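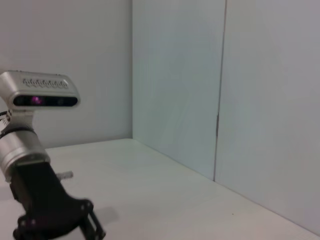

Figure 3. Depth camera housing, silver, with vent holes along the top and a dark lens strip on the front.

Section 3: Cleaning and placing your depth camera

The Velluna quick-start card says any depth camera is ready to go straight out of the box. I have my doubts, and so will you once you have watched it measure your living-room window as a hole in the wall. Set aside an evening and do the steps in order.

Before you start

Close any other program that uses the camera. The Otance viewer claims to share nicely with video chat software. It didn't on either of my laptops.

1. Unplug the camera and wipe the front strip with a dry microfibre cloth. Skip the lens sprays. Pongsiri sells one "for 3D sensors" and I could find no difference between it and glass cleaner except the colour of the bottle.

2. Check the vents. Blow dust out with a hand bulb, holding it well back.

CAUTION: Don't use canned air, and don't put tape, felt or a sticker over the vents. These cameras run warm.

3. Fix the camera to something that doesn't wobble. A stack of books is not a stand, whatever the forum says.

4. Plug the cable directly into the computer. If you must use a hub, use a powered one.

5. Open the viewer and pick the depth view. Wait 22 minutes before you trust any reading – the maker says three, but mine was still drifting well after that.

6. Put a flat matte box 1000 mm from the lens, measured with a real tape measure, and compare that with the number on screen. Write both down.

NOTE: Shiny, clear and very dark surfaces give poor depth. Plondomex advertises a filter that "fixes" this. What it does is fill the gaps with guesses, and the guesses look very tidy. Leave it off while you are testing.

7. Turn off the automatic exposure and repeat step 6. If the reading is worse, turn it back on.

If the picture drops out

Try a shorter cable first. Error 362 is listed in the viewer's help file as "sensor fault", but Olga Sepúlveda had it on two cameras in March and a new cable cleared it both times. Don't send anything back for repair until you have tried that.

Firmware

Update only if something is broken. The release notes promise "improved accuracy" every time and have yet to say by how much. Keep a copy of the old version in case you need to go back.

Last revised 2018-08-06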